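Tosberg Sailing's chief instructor has 20 minutes before the Thursday evening group turns up, and spends the first five of them looking for a shackle key. Found, in the end, in a boot.

We're in the hut above the slipway. Kettle on, wet buoyancy aids on every hook. The school has taught 807 beginners since it moved here from Trenine, and the question was a simple one: why are so many of them adults now?

"Kids used to drag the parents down. Now it's the other way about. Somebody turns 50, wants to learn, and the teenager gets brought along under protest."

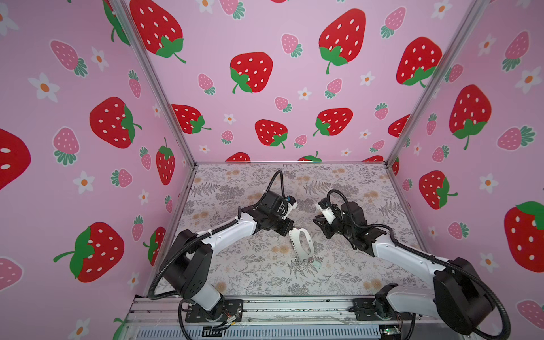
Two arms over the patterned floor, strawberry wallpaper behind.

The weekend course costs £135, kit included. It was £200 when they used the bigger keelboats, and hardly anyone booked. So dinghies it is, two pupils to a boat, no instructor aboard after the first morning.

"They hate that for an hour. Then you can't get them back in. I was stood on the pontoon at Matar Point last May shouting myself hoarse, lunch going cold, and they were all still out there practising gybes."

What do people get wrong? A long pause, some tea.

"Looking at their hands. You want your eyes on the sail and where your going. And they buy shoes. Don't buy shoes, wear old trainers, see if you like it first."

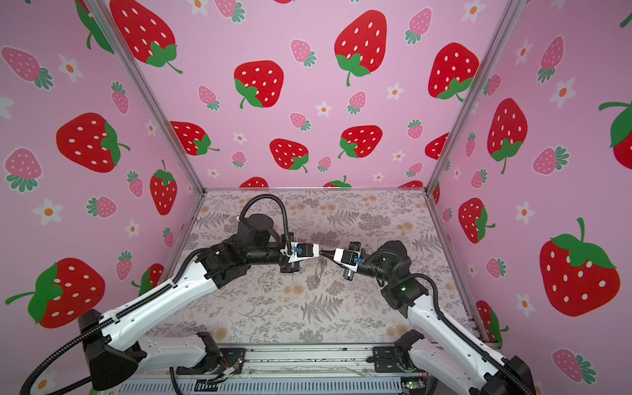 Words: Tosberg club newsletter desk

Capsize drill comes on day one, before lunch. No getting out of it. The instructor capsized twice in one lesson as a pupil and still remembers how cold it was.

"I'd rather they went over with me ten yards off in the safety boat. Mostly they come up laughing. Not always. One chap swore at me in front of a Brownie pack."

And the new boat? Tritum, bought second hand over the winter, needs a rudder and a good deal of filler. She might be afloat by the summer holidays, if teh parts come.

Then there are cars on the gravel, and the interview is over. Someone wants to know where to change.

"Left of the boat shed. Mind the step, it's loose."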